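Can a machine do my laundry yet? That was the question Yaowalak Limsakul and I picked for our project.

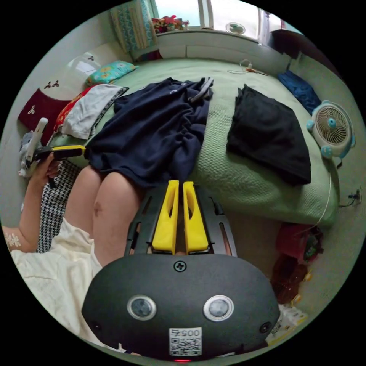

Folding sounds easy until you have to spell it out for a machine! A plate keeps its shape, but a crumpled navy shirt on a bed could be lying any which way.

Kerttu Huttunen, our adviser, told us to stick with one chore —
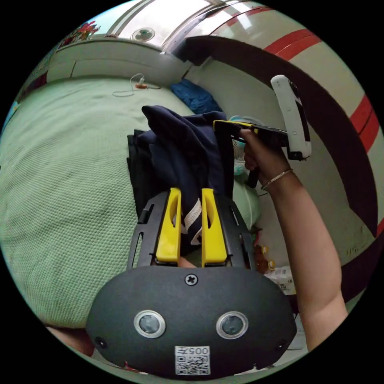
so we dropped dishes and read up on folding until September.
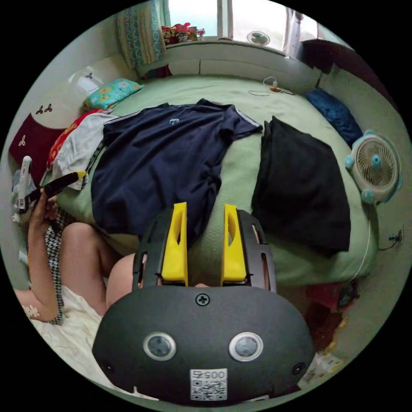

Page 243

My answer so far is no, not at home. Sleeves are the hard part.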